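3.2 Setting the play table

The second activity was breakfast. Each group was given a table, a toaster, a plate and a mixed bag of play food, and was asked to lay out a meal that someone at home would want to eat. We gave no model to copy and did not name the items beforehand, as the pilot in August had shown that children repeated whatever words the adult used first. Groups worked for 22 minutes. Ida Kleinschmidt and Liên Mạch noted what was put where, and what was said while it was being put there. 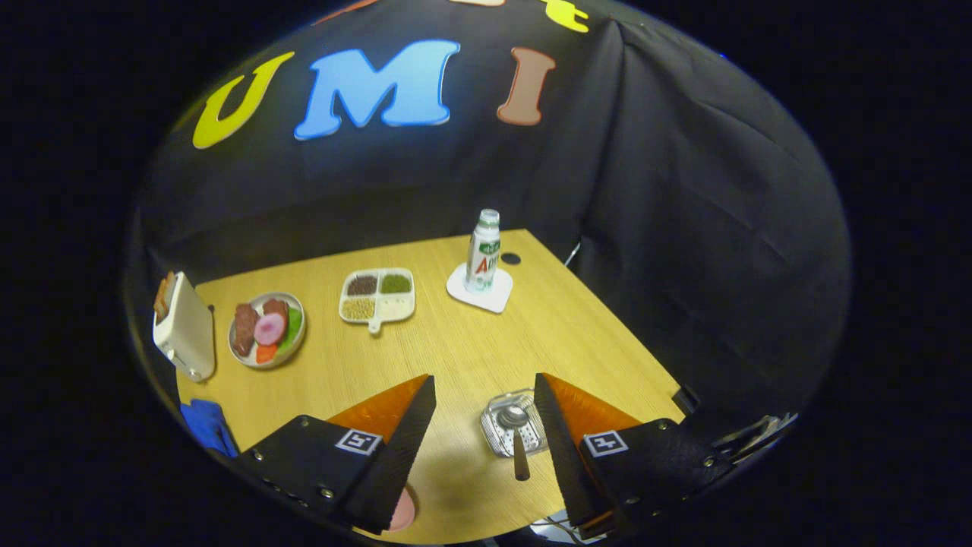

Figure 2. Breakfast activity, table with toaster and plate.

Plates were the main place where disagreement arose. Most children treated the plate as belonging to one person and the rest of the table as shared, and food that had been put on a plate was seldom moved off it without a comment. Mixed plates, such as the one in Figure 2 with meat slices, ham, a green leaf and a piece of carrot, were coded as a single meal even when the items would not usually be eaten together in the morning. Toast was handled differently. A slice standing in the toaster was coded as "in preparation" — a category we took from Dawber and Vương's earlier work on pretend cooking — and was left out of the meal count. Cloths and spoons were coded as tableware wherever they lay.

Across all groups we recorded 1,007 placements, which two coders sorted separately into 8 categories.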